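Soft toy swap comes back to Iretti Hall

We are so pleased to say that the toy swap is on again in January 2025, and this time we have the big room at Iretti Hall as well as the side room! The October swap was our busiest yet. We took in 296 toys, most of them soft ones, and by closing time there were only a few jigsaws left on the shelf (one of them a picture of Javanitz harbour with a corner missing, which has now been to every swap we've held).

The idea is simple. Bring toys your household has finished with, get a token for each one, and spend the tokens on anything you like. Children under 5 get a free token at the door, so come along even if you've nothing to bring. 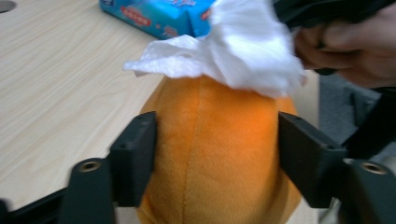
Can I bring a soft toy that has been mended?

Mended toys are very welcome, as long as the stitching is firm and no stuffing is showing. Give the seams a gentle tug at home before you pack it. Loose button eyes need to be sewn back on or taken off, please.

Washing before the day makes a huge difference. Most soft toys will go through a cool wash inside a pillowcase, and then they want a good long time on the airer, longer than you'd think for the fat ones. Anything with a battery box should be wiped over by hand. We do love the old knitted ones, by the way, and there was a knitted whale in October that I'm still thinking about.
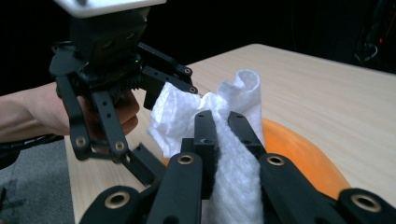
The mending table

The mending table is back too, with more thread and a much better lamp. The Carkamen fund gave us a grant of £100 for needles, felt and filling, and we've spent it happily on all three. Bring your toy early if the job is a big one, as whole ears and tails take a while. If you'd like to learn ladder stitch, pull up a chair and have a go on one of our practice scraps.

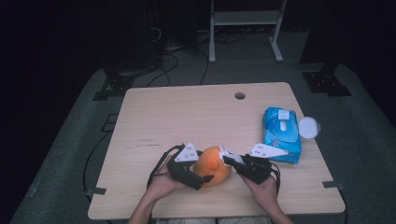 Hands at work over the table.

Doors open at ten and the swap runs until one. There's tea in the side room, and the Miranda bakery is sending cheese scones again (hooray!). Parking is tight, so walk if you can, or use the bus stop opposite the library. Leftover toys will go to the playgroup.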